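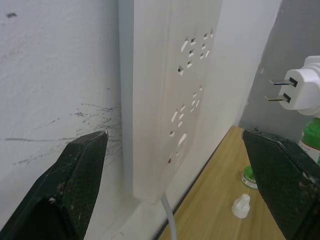
Power strip on the white wall at Pillon, with a wooden tabletop.

Open day at the Pillon bindery

I've wanted to see inside Pillon for years, and in March they finally opened the doors on the whole place: bindery, paper store, the little press room at the back and even the loft. I got there at 10 in the morning planning to stay an hour. I left at closing with glue on my sleeve and a notebook I'd sewn myself!

The tour starts in the paper store, and if you love paper at all you'll have trouble getting past it. The shelves go right up to the ceiling, every one labelled by weight and grain direction, and you're allowed to pull out the sample sheets and feel them. Grain was the first big lesson of the day. Fold a sheet with the grain and it goes over softly and lies flat. Fold it against the grain and it cracks along the crease and fights you. I have been making cards the wrong way for most of my adult life.

From there it's down three steps to the sewing room, my favourite part. They were working on a run of 500 copies of a local history by Arruda, a small publisher I'd never heard of (I've since ordered two of their books). Each copy is sewn in 12 sections, and the binder at the frame was going so quickly that I had to ask her to slow down so I could see where the needle went. She did it again at half speed, then a third time with my hands on the thread. The kettle stitch at the end of each section is a lovely thing once you get it – one small loop that ties it to the section before.

The guillotine is called Cliveo, after the name cast on its side, and it gets a room to itself. We stood behind a yellow line while it trimmed a stack of old catalogues, and the sound is wonderful, a long crunch and then a thump you feel through the floor. The trimmings go to a school for papier mâché.

Then the loft, where they keep one copy of everything they've bound. There are 824 books up there, in every colour of cloth you could ask for, and number 87 was open on a cushion: a ship's cook's recipe collection, full of stains, rebound in grey linen with the original boards tucked into a pocket at the back. I read a recipe for barley soup and will be trying it.

The last hour was hands-on. We each folded five sections, punched the holes and sewed them on to tapes, with covers from the offcut bin. Mine leans a bit to the left.

A few practical things. Wesis, the café across the lane, does a very good cheese scone but runs out by noon. Parking is hopeless, so take the bus and walk down from the church. The loft stairs are steep and there's no lift, though they bring a tray of books down if you ask at the desk. Entry is free and the sewing session costs the price of the thread. Wear something you don't mind getting paste on.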